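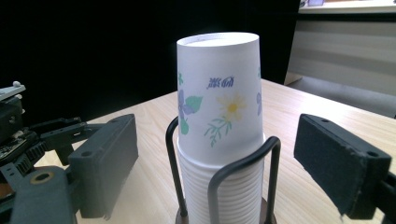 Paper cup with a yellow daisy print.

the wallet on the old laptop

11/1/21

I finally got the coins off the old laptop. I first wrote down that I should do this in September, and the note has been stuck to the monitor ever since.

Some background. Years ago I ran a miner at night on a laptop that was already too slow for anything else. It made a small amount of bitcoin, and then the fan started to grind and I stopped. The wallet file stayed on the machine. I had one backup, on a USB stick, and I knew which drawer it was in. What I didn't know was the passphrase. I knew most of it.

The laptop would not boot. It got as far as the logo and then shut itself off. I took it to Grecu, the repair counter near the bus station, and they wanted more for a new board than the laptop cost when I bought it. So I took the drive out myself (six screws, one stripped) and put it in a cheap USB case. The drive was fine. The wallet file on it was the same size as the one on the stick, and the checksums matched, so I had two good copies of something I couldn't open.

I made four more copies before I touched anything. One went on a stick that stays in a different building.

Then the passphrase. I used to build them all the same way: two words, a number, and one piece of punctuation in the wrong place. I was sure of both words and the number. I wrote a short script that took the words and tried the number and the punctuation in every position, with and without capitals. It ran for 31 minutes and found nothing. I added the common typing mistakes I make, mostly doubled letters, and let it go overnight. It had stopped by morning with a match. I had doubled an "l" when I set the thing up, twice in a row, since it asks you to confirm.

After that it was mostly waiting. The old client wanted to download the whole chain before it would show me a balance, and I didn't have the disk space or the patience. I exported the private keys on a machine that was offline and swept them into Prisance, the wallet I use on my phone now. I sent a very small amount first. It took 3 confirmations before the app would let me spend it, and then I moved the rest in one go.

I overpaid on the fee. I had picked "fast" for no reason at all. Nothing about this was urgent.

The new wallet gave me 12 words to write down. I wrote them on paper, twice, in pencil, and checked each one against the screen. Then I wiped the phone app and restored it from the paper to see if it worked. It did. I should have done that test with the first wallet too.

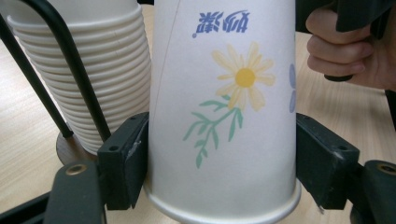
Zhiqiang Fan wrote to say that I should not have used a phone wallet for this at all, and that anything I plan to leave alone for years belongs on a hardware device that never goes online. He also asked whether I had shredded the printout with the exported keys on it.

I never printed them, but the text file was still sitting on the offline machine when his message came. It's deleted now, and that drive gets overwritten tonight. He has a point about the phone. I priced a hardware wallet at Lorkden and it is out of stock until the next shipment, so I put my name on the list.

The old laptop is going to recycling without its drive. I kept the charger because it fits the other one.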